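The coffee walk

18th September

When I moved to Clindcombe I had a list of things to get used to. The rain was on it, and the bank holidays, and the way people say "you all right?" and keep walking. Coffee for two was not on the list, but I think it took me the longest.

At home we drink coffee where it is made. You stand, you drink, you pay, you go. In my office in Clindcombe one person goes out for the others, and the cups must travel. My first time was in July, and I came back from Karnov, which is the café beside the bridge, with one cup in each hand and no hand for the door. I knocked with my elbow. Then I knocked with my foot, and the left cup went over my sleeve.

After this I began to pay attention to the cardboard carrier. I had always thought it was a kind of rubbish that comes with the drink. Now I have opinions about it.

There are two families, as far as I can see. The first is the flat one of grey pressed pulp, with the round holes like an egg box. It is strong, but you need two hands under it, and if only two cups are in it and they stand on the same side, it wants to turn over. The second one is folded from brown cardboard and has a handle in the middle, so you carry it like a small basket. Karnov has the first kind. Ashour, up the hill, has the second kind, and this is the true reason I changed my café, although their coffee is also a little better.

From Ashour to my desk it is 277 steps on the pavement and then 31 stairs. I counted because I had a bet with myself that I can do it without a drop on the lid. On most days I win. The secret is to put the cups one on each side of the handle and to let the arm hang straight – if you bend the elbow, everything begins to swing.
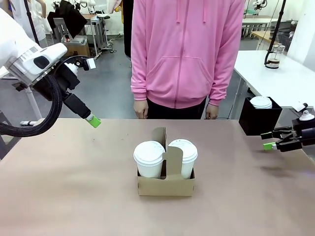 You should keep the carrier and bring it back the next morning, wrote Plurmontwalker under my last post, because the cardboard is good for at least a week if it stays dry. I tried this advice. The first carrier lived four days and died in the rain, but the second is now in its second week and only the handle has become soft, where the fingers go. The girl at Ashour laughed the first time I put it on the counter. Now she opens it for me and puts the cups in without a word.

About the lids I am less sure. I press with the thumb all around the edge, and still sometimes one side stays up. My colleague says I press too much and the opposite side jumps out again. Maybe he is right. I do it now with the flat hand, slowly, before I leave the counter.

What I still have not solved is four cups. Ashour gives two carriers for this, one for each hand, and so I am again in front of the door with no hand free. Last week I put one carrier down on the step, opened, held the door with my back and picked it up again. It worked, but a man with a bicycle was waiting behind me all this time and I said sorry to him three times.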